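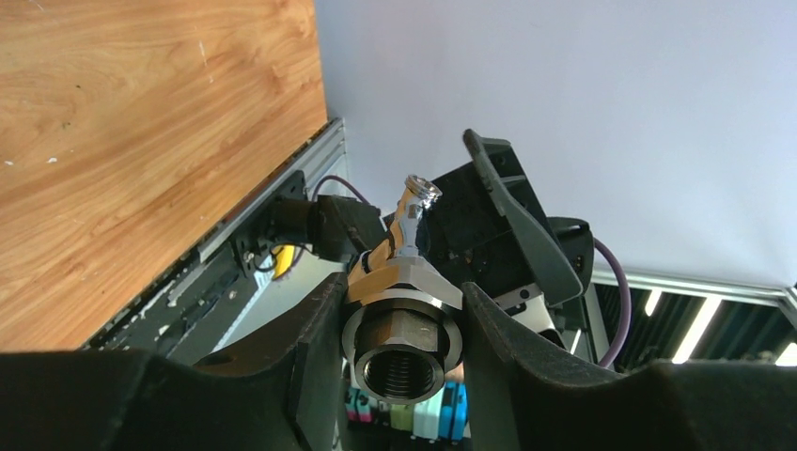 Talks > Small Repairs Evening > Speaker notes

WHAT YOUR WATER BILL CAN'T TELL YOU
Speaker notes, Wondimu Ambaye
Hadano Library, downstairs room, June 17, 2024

Start without the slide. Ask who has read their own water meter this year. Wait. Then ask who has a leaflet at home telling them how much a dripping faucet wastes. More hands, I expect.

1. The leaflet number

The Tarnano utility leaflet says a dripping faucet loses 1306 gallons a year. Read it out slowly. Then ask the room: which faucet? How fast a drip? Measured by whom, over how long?

I wrote to them and asked. The reply was polite and told me the figure was "widely used." Widely used by other leaflets, as far as I can tell. I followed it back through three of them and each one pointed at the next.

I'm not saying drips are harmless. Mine kept me up for a week. I'm saying a number that exact ought to come with a drip rate, and this one doesn't. A slow drip and a fast one can be ten times apart. Let people do the sum themselves if they want it: cup under the spout, one hour, measure, multiply. Bring the cup.

2. The bill

Pass around my July bill from last year (copy, with the account number blacked out). Point at the line marked "estimated." Nobody came to read the meter. They took my past use and guessed, and the guess was high.

Most people never question this, and I don't think the utility is crooked. I do think an estimate should be printed in type at least as big as the total. If yours says estimated two times running, call them with your own reading. Keep the date you called. I was passed between 13 extensions, so take a chair.

3. The gadgets

The Flutport is the clip-on leak sensor everybody's brother-in-law has. $98. The box promises "up to" a 30 percent saving. Pause on "up to." Zero is also up to 30.

I ran one for a month. It sent me alerts when I showered. It did not send one when the toilet was running all night, and I would have thought that was the job. Maybe I had it on the wrong pipe. The manual has a drawing of where it goes and the drawing doesn't look like any basement I've stood in. If somebody here has had better luck, let them speak – I'd like to hear it.

Mallet is the other one, the app with the cartoon drop. Free, but it wants your address, your household size and your contacts. Why would a water app want my contacts? Skip this if we're running late.
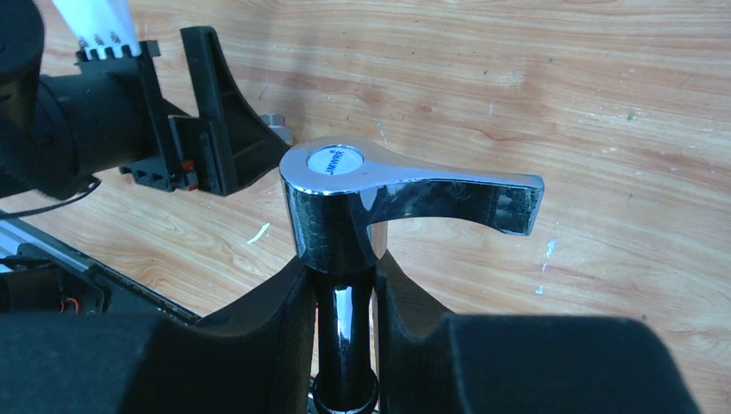
Now the matter of buying parts, where I get the most mail. The online listings all say "fits most faucets," and I've come to treat that as meaning fits the one they tried. Before ordering anything, look at what you already own. Letters are worth copying down, even when they mean nothing to you – the round white cap on this lever handle says JMWRR in small dark blue print. I don't know what that stands for and I won't pretend it will lead you to a part number. But write it on a card, take the card to the counter, and let the clerk say yes or no to your face. A website will say yes every time.

4. What I'd do instead

Read the meter at bedtime, use no water, read it again in the morning. If the numbers differ, something is leaking or something is filling. That test costs nothing. Mine went from 1715 to a hair past it, and the culprit was the toilet flapper.

Expect the question about whole-house filters. I have no opinion on taste. On the health claims, ask to see the test, and ask who paid for it.

Leave ten minutes for arguments. Return the library's extension cord.

Contact the talks desk | © 2024 Small Repairs Evening | Back to top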